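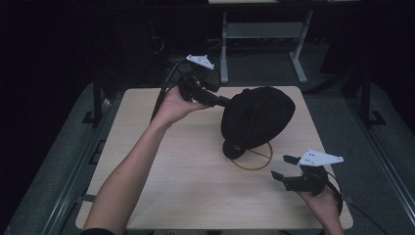
Modules Timetable Reading Contact
Custevel Evening School > Textiles > Handout 4

Felting wool for hats

Welcome back, everyone! Last week we got as far as carding, so now we come to the lovely part — turning loose wool into cloth. Wool shrinks as it felts, and a hat shape needs to begin a good 40 per cent bigger than you'd think (I know, it looks enormous). Use warm water, a little soap and plenty of patience. Please bring 50 grams of wool and an old towel to the October session.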